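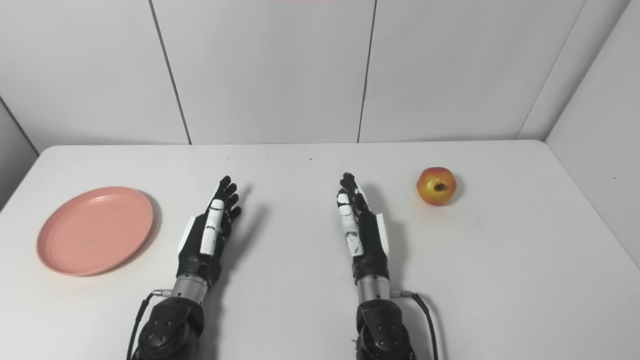
Figure 7. Both hands at rest, plate left, apple right.

7.2 Hand comparison: plate and fruit

Run this after the arms have homed and before anyone important visits.

1. In Stesex, load the Zirnance hand profile. Leave grip force at 58.
2. Set the plate and the fruit down outside the hands.
3. Press Start and take your own hands away. The controller has no opinion about whose fingers are whose.
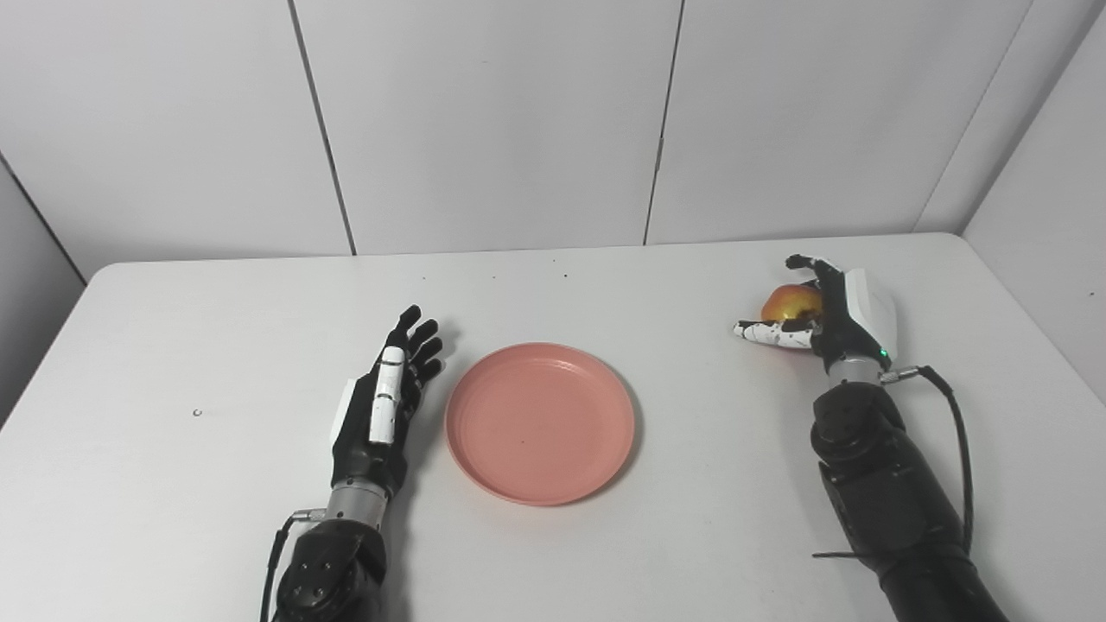

Grip force is the setting people fiddle with first and regret soonest. Stay at 58 until you have logged a full set. In a usable grasp the fruit sits between thumb and fingers, as the apple does in the right hand, with the left hand open beside the plate.

CAUTION: Above 175 the profile makes juice. Elba Quiroga has the lab coat to prove it.

4. Send both arms back to rest before changing profiles.
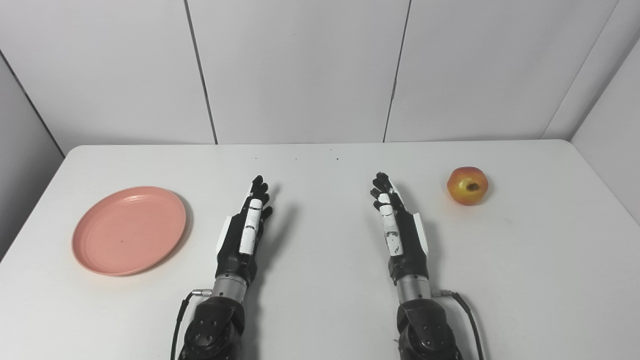
Profile changes re-zero every finger joint, and the routine assumes the fingers have room. Check that the palms face each other across bare table and that neither hand is touching anything. If Stesex reports error 507, repeat step 4 with more patience.

5. Load the Ocampo profile and repeat from step 2.

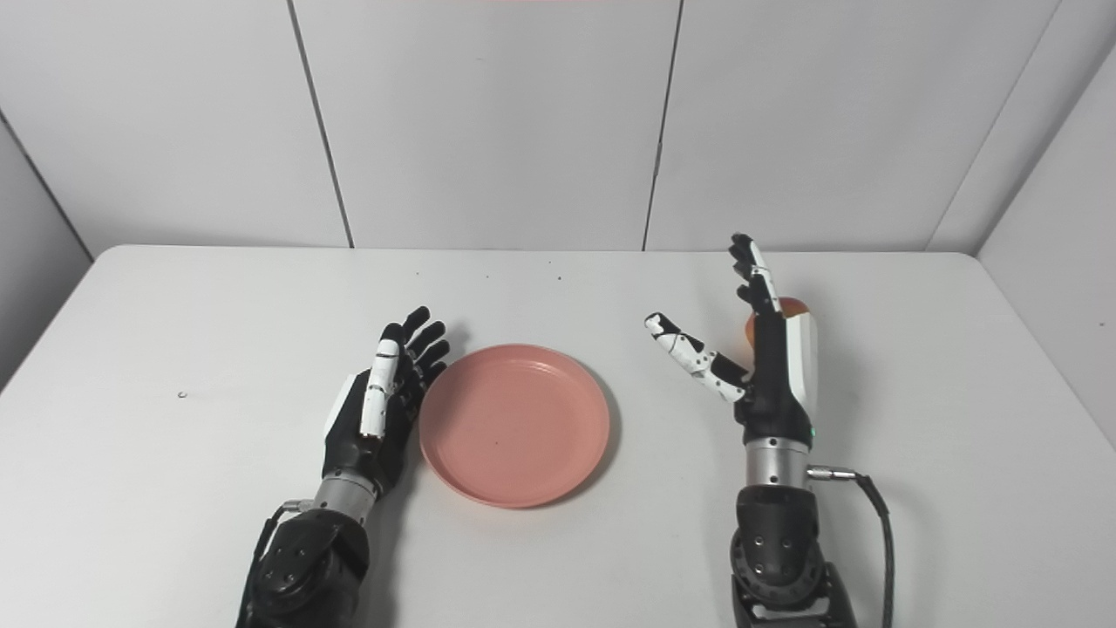

Figure 8. Right hand raised, left hand lower, beside the plate.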